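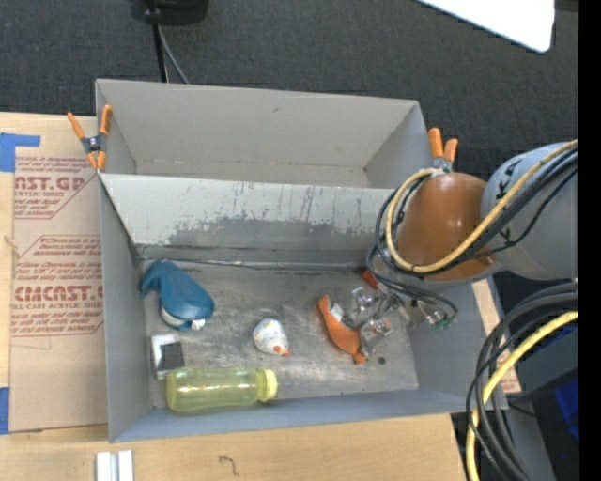 Restau Text Group, Media and Politics Desk

Peva: news reports on local protest coverage

Peva is a set of 265 news reports, in English, on how police and local media dealt with street protests. Each report was published by a regional paper or TV site and is stored as plain text, one file per report.

Contents
reports/ holds the text files
labels.csv has one row per report
notes.txt lists corrections, the last made on 26th December

Labels
Every report carries one of 6 labels for its main source: police, organizer, resident, official, reporter, unclear. Mali Phillips and Zoltán Szalai labeled the set separately. They disagreed on 72 reports and settled those in a second reading.

Known problems
3 reports are translations and read stiffly. Photo captions were left in where the site ran them into the body text. Opinion pieces were removed by hand, and a few may remain.

Use
Research and teaching only. Do not use the labels to rate individual reporters. Send corrections to Zoltán Szalai with the file name and the line.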